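Kitchen Counter Tips From a Robot Simulation Study

Most advice on laying out a kitchen counter comes from cooks. The tips on this page come from a research group that tests how a robot arm clears and sets up a counter in simulation. The project is called Tanner, and it is run by Nasrin Ghasemi and Jianhua Kang at the Suvano lab. Their aim was to learn which starting layouts make a simple task fail. Much of what they found also applies to a person with one free hand.

How the tests were done

The group built a virtual counter with a few ordinary things on it and ran the same short tasks again and again. A task might be "put the tomato on the board" or "move the knife away from the edge." Before each run, the program shifted every object a little and turned some of them. There were 200 layouts in the first round and 1,000 in the second. A run counted as a success only if the right object ended up in the right place and nothing else had been pushed more than the width of a finger.

The arm's control program was trained on 300 demonstrations, recorded by Yasir Swati and Habibur Sultana using a hand controller. In the first round it succeeded in 62 percent of the layouts. The group then sorted the failures by what had been near what.

Tip 1: Leave room on both sides of a handle

The most common failure was a handle lying close to another handle. The gripper came down with a finger on each side, and one of the fingers landed on the neighbor. People get around this by sliding the thing out first, but that takes a second hand or an extra move. Leave two finger widths between utensils. If you lay them out in a row before cooking, point the handles toward the hand you use.

Tip 2: Keep round things off of loose things

A tomato on a bare counter was fairly easy to pick up. A tomato resting on something thin and loose was harder. It rolled as soon as one finger touched it, and the strands under it often came along. Move dry pasta, twine and peelings to a bowl or a plate before you set out anything round. On a polished counter, a folded dish towel under the tomatoes will hold them.

Tip 3: Put the board where your hand already is

The group compared boards placed at the far end of the counter with boards placed close to the base of the arm. Near boards gave shorter moves and fewer dropped items. With the board at the arm's end of the counter, the gripper can come straight down over the wood, and the tomatoes and utensils are spread out to one side. 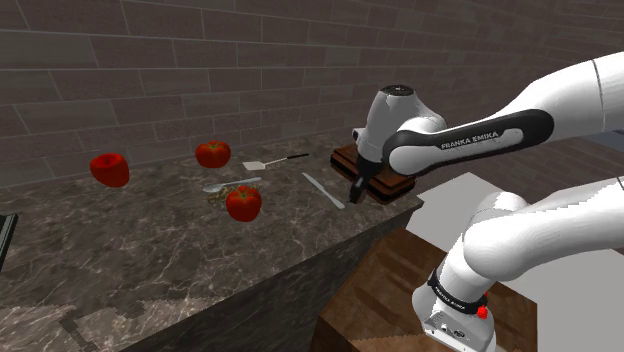
Tip 4: Turn knives away from the front edge

A knife that pointed toward the front edge was easy to nudge over it while reaching for something else. In the second round, the group added a rule that any knife near the edge is moved first. Do the same at home. Lay the knife parallel to the wall with the blade behind the board — never with the tip toward the room.

Tip 5: Clear the thing in front first

When the target was behind another object, the program that reached over did worse than the one that moved the front object aside. The extra move cost a few seconds. A spill cost the whole run.

What the results do not cover

All of this was done in simulation. Wet surfaces were not modeled, and neither were soft foods. The tomatoes had the weight of real ones but did not bruise, so the study says nothing on how hard to squeeze. Haris Usmani is preparing a set of trials on a real counter at the Gorkurgate site, planned for August. The layouts will be the same ones used in the second round, with a damp counter added as a separate test.

Last updated 2018-01-01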